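Bruston Door Pack
Simulated door-opening tasks for two-armed mobile robots

Overview | Contents | Results | Requirements | Licensing

Bruston is a set of simulated household doors, with demonstrations and a scoring script, for labs that train manipulation policies. We built it after getting tired of door results we couldn't repeat, our own included. If you need a number for a press release, you will probably do better elsewhere.

What you get

181 door layouts, single and double leaf
400 recorded demonstrations, head and wrist views
A scorer that reads hinge angle and contact
The Mundeleck baseline, with weights and training logs

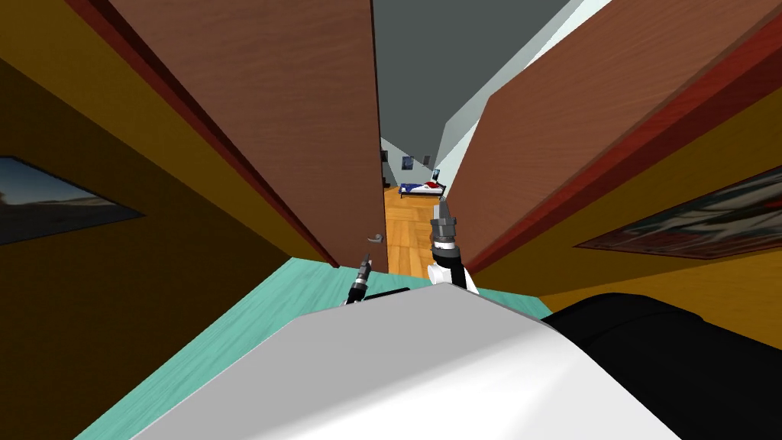 Success is the word we trust least in this field. Plenty of scorers give full credit once a hinge passes a set angle, and a policy can get there by shoving a panel with its forearm or by driving the base into it. In a layout with two wooden doors and a lever handle low on the left one, the head view will show you a gap and a bed in the room past it, and it's tempting to call that a pass. Our scorer wants to know how the gap got there. It logs which link touched which part, and it reports handle openings and body openings in separate columns. Please don't add them together.

Results, such as they are

The Mundeleck baseline opens 80 percent of the training layouts by our looser measure. Move to held-out layouts and ask for a real grasp on the handle, and the figure drops far enough that we print it on its own page with every seed listed. We ran 4 seeds. That is too few to argue over small differences between methods, and we'd ask buyers not to try.

Wrist views are often sold as the fix for missed handles. We have our doubts. They help when the fingers are already close. On the approach they can fill up with wood grain, and a policy then has very little to steer by.
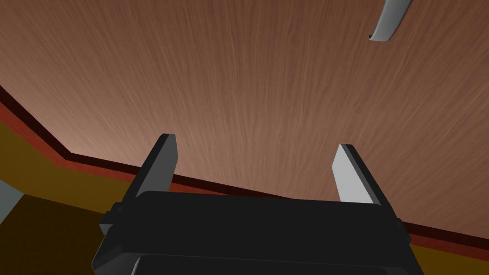 Wrist view, gripper open, wood grain between the fingers.

What it won't tell you

Simulated doors are polite. Ours have clean hinges, no draft and no swollen wood. The Zostthorpe variant adds friction and a sticky latch, and it hurts every policy we tried, but we have no evidence that it ranks them the way a real hallway would. Treat any transfer claim made from this pack alone with suspicion.

Requirements

One recent GPU for evaluation, more for training. Scenes load in the Âu viewer, included. Replay files from before the October release need converting first; the script is in the tools folder.

Licensing

Free for academic use. Commercial licenses are per site and include updates to the scorer. If you publish, report both opening columns and the seed count.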